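Whiteboard Markers: Frequently Asked Questions
Last updated 08/08/2025

Do I need to pay extra for a big-name marker?
Probably not. We keep hearing that the expensive ones last twice as long. Ruwan Akanda has been buying ours since February and hasn't seen it. Ask for proof before you spend the money.

The listing says "writes for 500 meters." Is that true?
Maybe on a machine, at one speed, with a fresh tip. People press hard, stop to talk and leave the cap off. We ignore that number, and we'd be careful with any seller who leads with it.

Does the color of the cap tell me the color of the ink?
Usually. Draw a short line in a corner of the board before you trust it, especially with a brand you haven't used. 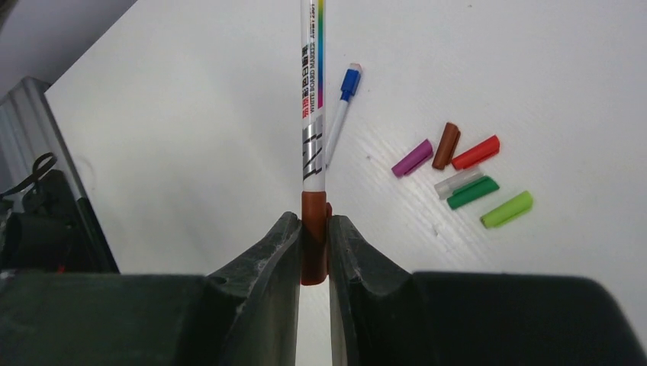 Should I store them flat or standing up?
Flat is the safe answer. Some sellers claim their ink doesn't settle in either position. We have our doubts. If you must use a cup, put the tips down.

Can a dried-out marker be saved?
Sometimes, for a day or so. Leave it capped and tip down overnight. The tricks with rubbing alcohol mostly gave us pale, runny lines.

Is "low odor" worth looking for?
It's a loose term. Corina Rusu can still smell most of them from the second row.

How many should I order?
Fewer than the bulk discount wants you to. A box of 200 looks cheap until half of them have sat in a closet for 3 years.

Do you recommend a brand?
No. We tried Fovow and Gidetti and couldn't tell them apart on the board.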